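Saturday was the orange bottle, and Damián Orellana had been looking forward to it all week. Mugs were easy. A fat, slick bottle with a laundry label was a real question, and he loved asking real questions of the machine they called Brudeo.

"Grip from the end," Espinoza said. "Let it learn the awkward way too."

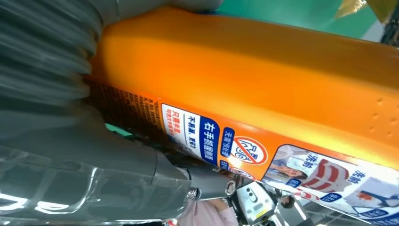 He logged the take as good and called for the next. Nine more before lunch – nine! – and every one a little different, because Brudeo had to meet the bottle at every angle a kitchen could throw at it.

"Left hand stays up?" he asked.

"Up and open. I want it to know what waiting feels like."
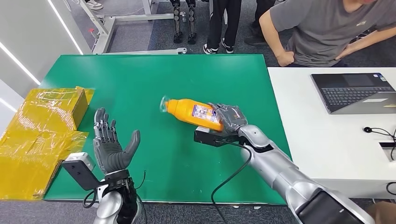
Damián wrote waiting in the notes field and underlined it twice. Somewhere in Trusden, by August, a hand like this would be doing somebody's laundry, and it would know how to wait. He thought that was wonderful. He said so, out loud, to the whole room.

"Take five," said Espinoza, grinning. "Lay it down slowly."

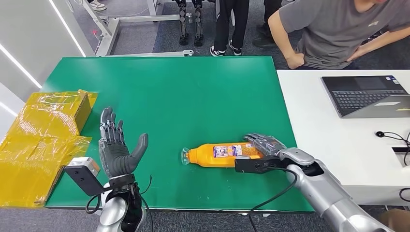 Photo: Flunville Stories

"Slowly," Damián told the arm, and leaned in to watch the fingers.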